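Semeniuk Guest House, Stollau
Kitchen and table check, self-catering floor
Date of check: Tuesday, August 30, 2022
Form 18, to be filled in before each change of guests

1. Floor dry, no loose mats
OK. The mat at the sink has a new rubber back.

2. Fridge temperature
OK. The door seal is a little torn at the bottom. It was already noted in February and still waits for repair — please order the part from Driratell.

3. Extinguisher and fire blanket
OK. Tag number 119 is readable. The blanket hangs too high for short persons, move it lower.

4. Electric kettle, cable and plug
Not OK. Cable is bent sharply near the plug. Taken out of use, replacement is asked for.

5. Gas hob
Not applicable. Removed together with the old cooker.

6. Knives
OK. All in the drawer block, none left in the sink.

7. Cleaning products
Partly OK. The Clarna descaler stood on the same shelf as the cooking oil. I have moved it to the locked cupboard. The key is on hook 2.

8. Table: food kept apart from dishes and cloths
Comment needed. Pepper and fruit lie directly on the wood, in the middle of the table. Please give them a bowl of their own and wash them before use. The cloth shares the green tray with the white utensil — cloths must go on the rail by the sink, and the utensil must be washed again. Small loose pieces on the table should be sorted or thrown away.
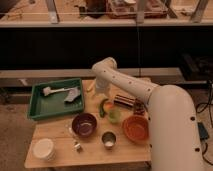 Item 8: table with green tray, bowls, pepper and fruit.

9. Plates and bowls, chips and cracks
To be done. The stack at the table corner must be checked plate by plate, also the bowls, inside and outside.

10. Shelf load
OK. Heavy pots are kept on the low shelf.

Open points: 2, 3, 4, 8 and 9. Item 4 is urgent. The others can be closed at the next check, with initials beside each.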